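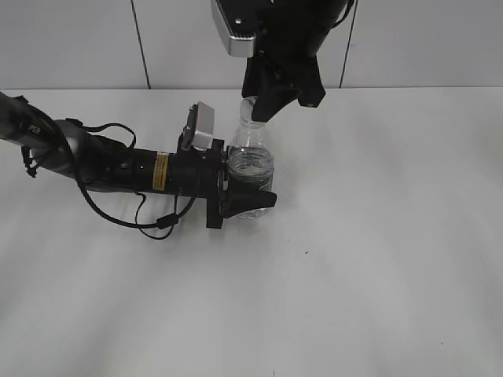

DRURNOTPORT, May

I did the big kitchen clear-out again last week, the one I do when the windows finally stay open past supper, and I promised a few of you I'd write down what I use on what. So here goes, in no special order. Get a cup of coffee, I do run on.

Stuck bottle caps

My grip isn't what it was, and I used to stand there wringing a bottle of oil like a wet towel. Hold the bottle low down with one hand, put a wide rubber band around the cap (the kind that comes on broccoli, I keep a whole drawer of them) and turn. If it's glued shut with old syrup or honey, run the cap under the hot tap for a minute first, dry it well and try again. For plastic bottles, don't squeeze the middle! You'll get a lapful the second it lets go. Ask me about the cooking oil and my good gray slippers.

Jar lids are a bit different because of the vacuum. Slip the tip of a spoon under the rim and pry gently until you hear it pop. Then it turns like nothing.

Bottles that smell of what used to be in them

I save plastic bottles for watering seedlings and for mixing up cleaners, and some of them hang on to a smell forever. Two spoonfuls of baking soda, warm water up to the neck, cap on, shake, and leave it overnight. Rinse in the morning. If it still smells of orange soda after that I give up and put it in the recycling. And please label anything you mix, even if it's only vinegar and water. I write on masking tape with a laundry marker and then put clear tape over it, otherwise the ink runs the first time you handle it with damp fingers.

Never mix vinegar with bleach, by the way. I know you know. I'm saying it anyway.

Keeping a white tabletop white

We've had a white table in the kitchen ever since we moved over from Trirum, and my sister told me I'd regret it inside a month. I haven't, but I did have to learn a few things. Everyday crumbs and rings come off with a drop of dish soap in warm water and a soft cloth, and then a second cloth to dry. The drying matters more than the soap. Leave it to dry by itself and you get those cloudy swirls that only show when the sun comes in low.

Coffee and tea: a paste of baking soda and water, left on for ten minutes or so, then wiped off with barely any pressure. Turmeric is the real villain. My neighbor Ermelinda Morais swears by plain sunshine, so when I got curry on a removable leaf I put it out on the back step for an afternoon, and by gosh the yellow had faded to almost nothing. Ballpoint ink comes up with a little rubbing alcohol on a cotton ball, but try it on the underside first in case it takes the shine off.

No scouring powder, no green scrubbers. I used one for years on the old table and all those tiny scratches filled up with gray.

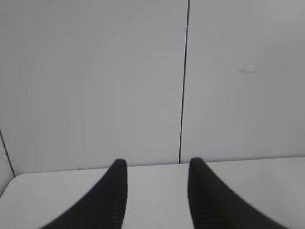
Scuffs on a pale wall

Wherever there's a table up against a wall you'll get marks, from chair backs mostly, and in our house from a boy who can't sit still. Start with a dry eraser, a plain white one. You'd be surprised how much it lifts. Next try a damp cloth with a tiny bit of dish soap, working from the bottom up so the dirty water doesn't leave tracks. I only go to the melamine sponge as a last resort. It leaves a shiny patch on flat paint and then you've got a whole new thing to look at.

Keep a little jar of the wall paint, too. I had 2 cans left over from the hallway and poured the last of one into a jam jar, with plastic wrap under the lid. A cotton swab is plenty for touching up small nicks.

Cloths, and how many you need

Fewer than you've got, probably. I keep 14 in rotation, cut from old towels and hemmed on my mother's machine, which comes to two a day. One for the table and counters, one for everything lower down, and at night they both go in the hamper. Wash them hot, and skip the fabric softener or they'll just push the water around. The fancy ones I bought at Fakhoury went stiff after 7 washes and now they live in the garage.

A reader asked about the smell dishcloths get even when they're clean. Boil them in a big pot with a spoonful of washing soda (not an aluminum pot, it'll turn black) and hang them outside if you can.

Next time I'll do the oven door, including the bit between the two panes of glass, which took me most of a morning and a wire coat hanger.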